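프로레슬링의 서사와 흥행 5주차 강의 노트
2026년 4월 27일

지난주에 턴(선역과 악역이 뒤바뀌는 것) 이야기를 하다가 시간이 모자라서 끊었죠. 거기서부터 이어서 갑니다. 오늘은 턴 자체보다 턴을 언제 하느냐, 그러니까 주간 방송과 대형 대회 사이의 달력 이야기가 중심이에요. 제가 제일 좋아하는 주제라 말이 좀 길어질 수 있습니다. 미리 양해를!

1. 주간 방송은 무엇을 파는가

주간 방송의 경기는 대부분 결말이 깔끔하지 않습니다. 난입, 반칙패, 링아웃. 처음 보는 분들은 왜 돈 주고 이런 걸 보냐고 묻는데, 주간 방송이 파는 건 다음 주예요. 그래서 대본을 짜는 쪽(부커라고 부릅니다, 시험 답안에 '감독'이라고 쓰지 마세요)은 마지막 5분부터 정해 놓고 거꾸로 채워 나가는 경우가 많습니다.

수업에서 쓰는 가상 실습 단체 이름은 이번 학기에도 마탈라(Matlala) 프로레슬링입니다. 라이벌 단체는 비스게이트(Bisgate). 두 단체의 선수 명단은 강의실 게시판에 올려 뒀고, 마탈라 쪽 선수는 18명이에요. 적어 보이죠? 막상 한 달치 대진표를 짜 보면 18명도 버겁습니다. 작년 수강생들은 2주차에서 벌써 챔피언을 세 번 바꿨어요. 그러지 맙시다.

2. 열기를 재는 법

관중 반응을 업계에서는 '히트'라고 부릅니다. 악역이 받는 야유도 히트고, 넓게 쓰면 환호까지 포함해요. 다만 야유라고 다 같은 야유가 아닙니다. 악역이 미워서 나오는 야유가 있고, 그냥 그 선수를 그만 보고 싶어서 나오는 야유가 있거든요. 뒤쪽은 '고 어웨이 히트'라고 하는데, 소리만 들으면 구별이 잘 안 됩니다. 저는 입장할 때보다 경기 중반을 들으라고 권해요. 중반에 조용해지면 대개 뒤쪽입니다.

이걸 억지로 점수로 만들어 보자고 해서 생긴 게 우리 수업의 100점 만점 반응표입니다. 입장, 중반, 피니시, 퇴장 네 구간으로 나눠 적으면 되고, 배점은 각자 정하세요. 배점 근거를 한 줄씩 꼭 달아 주시고요. 저는 퇴장에 점수를 많이 주는 편입니다. 진 선수가 걸어 나갈 때 관중이 뭘 하는지 보면 다음 주 대본이 보여요.

3. 턴의 시점

자, 본론. 턴은 대형 대회 직전이 좋을까요, 대회 당일이 좋을까요, 다음 날 방송이 좋을까요?

직전에 하면 대회 표를 파는 데 도움이 됩니다. 대신 설명할 시간이 없어요. 왜 배신했는지 마이크를 잡고 말할 방송이 한 번뿐이라면 관중은 이유보다 충격만 기억합니다. 당일 턴은 그림이 제일 좋죠. 큰 관중 앞에서 터지니까요. 그런데 원래 있던 경기의 결과가 묻힙니다. 챔피언이 바뀌었는데 다들 배신 이야기만 하는 상황, 많이 보셨을 거예요.

다음 날 턴은 제가 은근히 편애하는 방식입니다. 대회가 끝나서 다들 이야기가 한 번 정리됐다고 믿고 앉아 있는데 거기서 다시 판이 흔들리는 거예요. 다음 대형 대회까지 시간도 넉넉하고요. 단점이라면 쉬어 갈 구간이 사라진다는 것. 선수도 시청자도 지칩니다.

부상이라는 변수도 있습니다. 턴을 시켜 놓았는데 선수가 작은 수술이라도 받게 되면 최소 몇 주가 비어요. 이럴 때 쓰는 방법은 크게 2가지로 봅니다. 하나는 방송 안에서 부상을 '당하게' 만들어 상대 악역의 공으로 돌리는 것. 다른 하나는 마이크만 잡게 하면서 이야기를 끌고 가는 것. 말을 못하는 선수라면 첫 번째밖에 없어요(냉정하지만 그렇습니다).

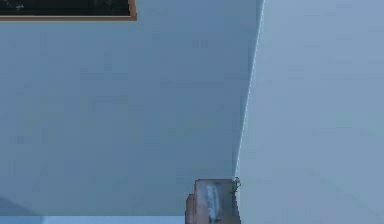 부상 공백에서 제일 흔한 실수는 돌아올 날짜를 미리 흘리는 겁니다. 복귀는 음악이 먼저 나오고 관중이 반 박자 늦게 알아차릴 때 값이 제일 비싸요. 2월 수업 설명회 때 틀어 드린 복귀 장면 모음을 떠올려 보세요. 해설자가 이름을 외치기 전에 이미 객석이 일어나 있었죠.

4. 과제

마탈라의 한 달치 주간 방송을 짜 오세요. 월말 대회 이름은 '트로시스(Trosis)'로 통일합니다. 턴은 한 번만, 부상 공백도 한 명 넣어야 해요. 누구를 다치게 할지는 자유인데 챔피언을 고르면 훨씬 어렵고, 저는 어려운 쪽에 점수를 후하게 줍니다. 조 편성은 지난주 그대로이고, 바꾸고 싶은 조는 이번 주 안에 말해 주세요.

읽을거리는 베티드우드(Vetidwood) 자료집의 '단체 대항전' 장입니다. 번역이 조금 딱딱한데 각주가 재미있으니 건너뛰지 마시고요. 다음 시간에는 태그팀 리그전의 승점 계산을 다룹니다. 계산기 가져오세요!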